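弗洛蒙特与斯卡斯特德的过境运输协定续谈,关税表仍缺附件

2022-08-24

斯卡斯特德讯 弗洛蒙特与斯卡斯特德两地的贸易官员又谈了一轮过境运输协定。会后发布的联合公报长达两页,其中一页半用来感谢对方的接待。剩下的半页说明,双方“原则上同意”继续讨论原则。

这份协定管的是内陆货物经萨拉吉口岸出海的手续。眼下一个集装箱从弗洛蒙特的仓库出发,到萨拉吉装船,需要提交30份单据,其中有几份是用来证明另外几份已经提交过的。按照六月份散发的草案,单据数目将降到20份。草案没有写明砍掉的是哪10份,于是两边的海关各自拟了一张清单,两张清单上没有一份重合。

弗洛蒙特贸易厅的说法是,分歧属于技术性的。斯卡斯特德商务署的说法是,分歧属于程序性的。双方为分歧究竟属于哪一类单独开了一场分组会,会议延长了一次,没有形成文字结论,但据称气氛良好。

会谈的核心议题是过境押金。目前每个集装箱过境须缴押金700元,货物离港之后退还。规定没有错,退也确实在退,只是退款窗口设在斯卡斯特德,而退款所需的离港证明由萨拉吉口岸签发,原件须由本人领取。做小生意的货主大多算过这笔账,算完就不去领了。斯卡斯特德商务署的年报把这部分钱列在“其他收入”一栏,连续几年都有增长,年报对此用的词是“稳健”。

弗洛蒙特方面提出,押金可以改为由担保机构出具保函,货主不必再垫付现金。斯卡斯特德方面表示欢迎,同时指出保函的格式需要先由联合工作组审定。联合工作组去年已经成立,成员名单也早就公布了,至今没有召开过会议,原因是章程规定首次会议须由组长召集,而组长须由首次会议选出。这次会谈决定请双方的法律顾问研究这一条款,研究期限没有定。

货代行业对会谈本来抱有一些指望。口岸边的货代公司拉斯托塞克斯早在六月就印好了新版报关指南,封面上写着“依据最新协定”。协定没有签成,指南照样在卖,里面夹了一张勘误页,勘误页的内容是请读者暂时参照旧版。旧版已经停印。
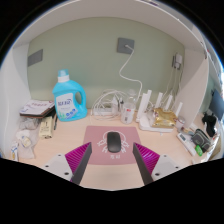

罗德里·兰德格说,他等的倒不是单据从三十份变成二十份,他只想有人告诉他,同一份原产地证明为什么要在同一栋楼的两个楼层各盖一次章,而两枚章刻的是同样的字。他说自己问过二楼,二楼让他去问四楼,四楼那天在二楼开会。他还说,要是协定签了以后两枚章能并成一枚,他愿意自己出钱去刻那枚章。

斯卡斯特德商务署对此的书面答复是,两枚印章用途不同,一枚用于确认,另一枚用于核实确认。答复本身盖了一枚章。

除了押金,会谈还涉及电子申报系统。按照原定计划,两地的海关系统应当在今年对接,货主在一头录入,另一头就能看到。弗洛蒙特的系统已经上线,斯卡斯特德的系统也已经上线,两套系统各自运行正常,只是互相不认。目前的变通做法是,弗洛蒙特一侧把电子申报单打印出来,随车送到萨拉吉,再由萨拉吉的窗口人员重新录入。弗洛蒙特贸易厅在介绍材料里把这一环节称为“人工数据接口”,并且指出它在停电时表现稳定。

双方同意在系统对接完成之前统一打印纸张的规格。这是本轮会谈中唯一达成一致并且写明生效日期的条款。据参与起草的人士介绍,讨论过程并不像外界想的那样轻松,主要的障碍在页边距。弗洛蒙特习惯在左侧留出装订的位置,斯卡斯特德习惯装订在上方。最后的文本规定,左侧与上方均予留白,正文字号相应缩小。

在检疫方面,弗洛蒙特希望对方承认本地实验室出具的豆类和茶叶检测报告,免去货物到口岸后的二次抽样。现行规定下,过境茶叶在萨拉吉要再抽一次样,样品送检期间货柜停放在堆场,堆场按日收费。斯卡斯特德方面说,互认的前提是双方实验室采用同样的方法;弗洛蒙特方面说,两边的方法本来就是同一本手册里的。经核对,确实是同一本手册,版次不同,相差的那一章是目录。斯卡斯特德方面承诺会把两版目录进行比对,结果在下一轮会谈时通报。

堆场收费的问题没有列入议程。弗洛蒙特代表在“其他事项”环节提了一句,对方记录在案。会议纪要里,这一句的全文是:“弗方就堆场表达了关注。”至于关注的是什么,纪要没有展开,读者大概也猜得到。

铁路一项稍有进展。斯卡斯特德同意让弗洛蒙特的货运列车使用萨拉吉北侧的一段侧线,以减轻公路口岸的压力。这段侧线修好已有些年头,此前一直用来停放等待报废的车厢。车厢要先挪走,挪车厢需要机车,而机车调度归另一个部门管。该部门没有派人出席会谈,会后回复说没有收到邀请。商务署说邀请是发了的,走的是电子系统。

弗洛蒙特的出口商团体在会后发了一份声明,措辞克制,说“注意到会谈取得的成果”,并且“期待看到成果的内容”。声明建议,在新协定签署之前,至少可以先把押金的退款窗口搬到萨拉吉,让领证明和领钱在同一个地方办。斯卡斯特德商务署回应称,这个建议很有价值,已经转交联合工作组处理。

上面提到过,联合工作组还没有开过会。

争议解决条款也留到了下一轮。草案原文规定,双方如对协定的解释有不同意见,应当通过友好协商解决;协商不成的,提交调解;调解不成的,重新友好协商。弗洛蒙特的法律顾问认为这个条款缺一个出口,斯卡斯特德的法律顾问认为它体现了诚意。两位顾问在这一点上交换了书面意见,据说篇幅超过了协定本身。

关税表的情况类似。协定正文第二条写明,优惠税率适用于附件所列商品,附件目前是一张白纸,页眉已经排好。弗洛蒙特方面想先把茶叶、豆类和手工地毯填进去,斯卡斯特德方面主张先确定商品的排列顺序,是按税则号还是按笔画。会谈最后一个下午都花在这件事上,暂定的办法是两种顺序各印一版,具有同等效力。

下一轮会谈的地点定在弗洛蒙特,时间另行商定。会谈筹备组透露,出席人员的名单已经基本排好,议程尚待出席人员确认。在此之前,萨拉吉口岸的过境手续照旧办理,窗口开放时间不变,押金仍收现金,请货主自备零钱。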